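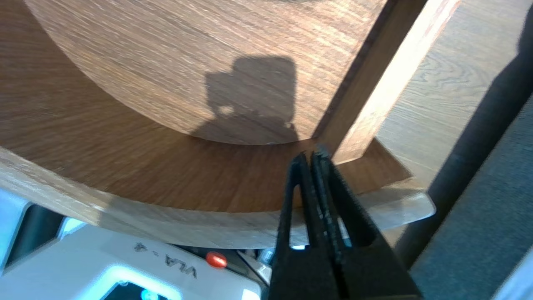
Stundville Women's Cup: is the preseason format broken or are we just grumpy?

terrace_biscuit
30 Jul 2025

OK so I've had a night's sleep and a lot of coffee and I still want to talk about this. I was at the opening game of the Cup, Stundville against Pivilura, and I had a lovely time for an hour and then spent the drive home arguing with my sister about whether we'd watched a soccer match or a very long substitution.

If you weren't there: 0-0 at the half, we go ahead early in the second, everyone's happy, sun's out, the kids behind me are singing the one song they know. Then in the 72nd minute Pivilura equalize off a corner that I will go to my grave saying came off our winger's shin AFTER it hit theirs. And then it just sort of stopped. Both benches emptied. I didn't recognize half the people on our team by the end and I have a season ticket!

I know it's preseason. I know, I know. But they sold it as a cup, there's a trophy, there's a sponsor (Hodžić, the tire people, their banner was everywhere), and they charged regular prices. So here's my list of what I'd change, and then you can all tell me I'm wrong.

1. Cap the subs. I don't care what the number is, five, six, whatever. Unlimited rolling subs in a game with a trophy is silly. We had a decent midfield going, the two in the center were finding each other without looking, and off they both came after 61 minutes as if a timer had rung.

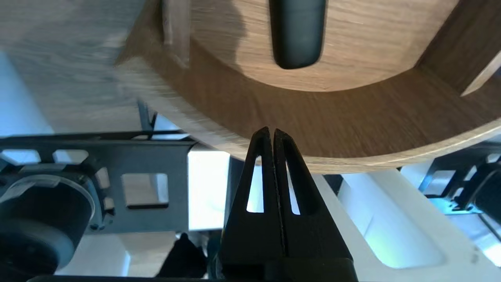 2. Straight to penalties if it's a draw. The current thing where a draw gives you one point and then there's a shootout for a bonus point is impossible to explain to a child. I tried. She's eight and she said "so did we win?" and I had no answer for her. (We lost the shootout. So we drew, but less than they did.)

3. Play it somewhere with shade, or play it later. The far stand is metal benches facing west at four in the afternoon. My legs have only just forgiven me.

4. Bring back the Nonero game. It used to open the tournament every year and it was always full of needle and now they aren't even invited. If someone knows why, please tell me, I've heard three different versions.

That's it. I love this tournament, I've been going since it was one field and a folding table. I just want it to feel like it matters.

----

Re: Stundville Women's Cup
posted by leftfootonly

Going to disagree with nearly all of this, sorry! The rolling subs are the entire point. Our squad has a pile of college kids who won't get a sniff once the league starts, and this is the one time the coaches get to see them against grown-ups. The kid who came on at right back was terrific. She had their fastest forward in her pocket for twenty minutes and I'd never heard of her before.

If you cap the subs the coaches will play the regulars, the regulars will be tired by opening day, and then you'll be on here complaining about hamstrings.

Agree on the benches though. Ouch.

----

Re: Stundville Women's Cup
posted by pivi_til_i_die

Pivilura fan coming in peace. It was our corner. I was right behind it. Your winger's shin was the last thing it touched and I'm pretty sure she knew it from the way she jogged off.

More seriously, I thought the game was good until the changes and I don't blame the changes so much as the heat. Our keeper was drinking between every goal kick. Nobody was going to press in that. Move kickoff to seven and I bet you get a different last half hour, same subs rule and all.

I also like the bonus point. We went home with something and we'd traveled two hours on a bus with one working window.

----

Re: Stundville Women's Cup
posted by terrace_biscuit

Of course you like the bonus point, you GOT it.

@leftfootonly fair enough on the right back, she was great. My problem isn't with her being on. It's that she came on at the same time as six others so we had no shape and she was basically defending that side alone. Bring them on in ones and twos and let them play next to somebody who knows where to stand. How is a coach supposed to judge a kid when the whole back line met that morning?

----

Re: Stundville Women's Cup
posted by old_corner_flag

I did the PA at this thing for a few summers so I can help with the Nonero question, or at least give you version number four.

They weren't dropped. Their league moved its start date forward and the Cup now lands on the week of their first away game. The club asked about moving the whole tournament to October as a midseason thing and the answer was no, as the field is booked solid for high school football by then. It was all pretty friendly from what I heard. The story about the fight in the parking lot is a different year and a different club, and it was two dads and a cooler.

As for the crowds, 700 was the announced gate for the opener. Back in the Nonero days it looked fuller than that to me, but there were fewer seats, so who knows.

----

Re: Stundville Women's Cup
posted by mudandoranges

Can I talk about the stream? I couldn't go (new baby, he's fine, he sleeps all day and parties all night) so I had the match on in the bedroom with the sound almost off. First half, perfect, couldn't fault it. Picture was clear, somebody had finally put the score in the corner in a size humans can read.

Then right after our goal the commentary dropped out and came back a good bit ahead of the picture. So I heard the equalizer before I saw it. I'm sitting there with a bottle in one hand going "what goal, what goal" in a whisper and my husband thinks something's wrong with the baby. 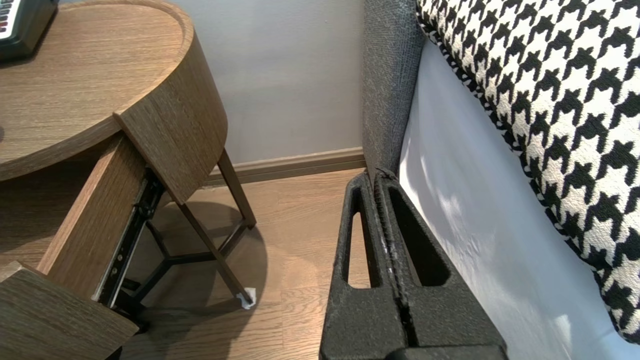 Anyway I watched the shootout on mute and enjoyed it much more that way. Our third penalty was a beauty, low and hard inside the post, she never broke her run-up. If they could fix the sound I'd happily pay a few bucks for the rest of the games, and I'd guess there are plenty of parents and grandparents who'd say the same.

On the subs I'm with leftfootonly. On the shootout I'm with the eight-year-old.

----

Re: Stundville Women's Cup
posted by leftfootonly

The audio thing happened to my brother too, he said restarting the stream fixed it. Not that you'd know to do that in the middle of a game.

And OK, terrace_biscuit, ones and twos, I can live with that. Seven at once was a lot. What I don't want is a hard cap that somebody writes into the rules and then we're stuck with it when a player goes down late.

----

Re: Stundville Women's Cup
posted by gaffer_in_sandals

I coach under-14 girls and I took a dozen of them, so let me put in a word for the thing everyone's moaning about. They didn't care about the shape! They cared that a player who'd been at our club until two years ago got on the field in a Stundville shirt and then came over to the fence after and signed shin guards, water bottles, one forehead. Half of my lot asked me on the ride back when tryouts were.

If she's on the wrong side of a subs cap, none of that happens. I get wanting the result to matter, I do, but I'd trade a scrappy last half hour for that every time.

The shade, though, yes please. I ran out of sunscreen before the half and had to beg from the Pivilura parents, who were very nice about it and only mentioned the corner twice.

----

Re: Stundville Women's Cup
posted by pivi_til_i_die

We're a generous people. It was still our corner.

----

Re: Stundville Women's Cup
posted by terrace_biscuit

The forehead has slightly melted me, I'll admit it. But I'm sticking with straight penalties, and I'm sticking with my shin theory until I see a replay from the other side. Did anybody film from the parking lot end? There was a man up there with a tripod.

I'm going to the third-place game too, so if anyone wants to argue in person I'll be in the near stand with a cushion this time.

----

Comments (4)

shinpad_sally: Tripod man is my neighbor and he only films our end, so no luck. I asked him already.

northgoal: Seven o'clock kickoff would clash with the kids' league practice on the back field. Parking is bad enough now.

cuppatea_fc: Put the Nonero game on as a friendly in the spring if the dates don't work. I'd go.

benchwarmer: Does the Hodžić banner have to be right in front of row one? My mom watched the whole match through the Z.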